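The **desk telephone** is a telephone that stays where it is put, a quality once taken for granted. It sits on a desk, is joined to a wall by a cord, and rings mostly during lunch. 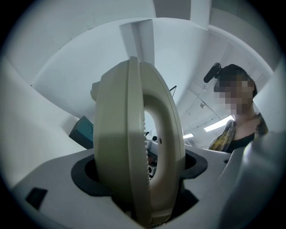 Why did offices keep them? Replacing them meant a meeting.

## Keypad

Most models use twelve keys in 4 rows. The star and pound keys went largely unemployed until voice menus arrived and gave everyone a reason to dislike them.

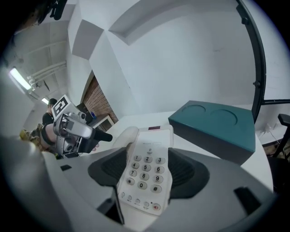
What are the letters on the keys for? They let callers dial words, a gift mainly to plumbers and mattress stores.

## In Vernen

The town of Vernen had 500 desk lines at its peak, all run by Todora, a local carrier. Its Plonik model weighed enough to hold a door open and was widely used that way.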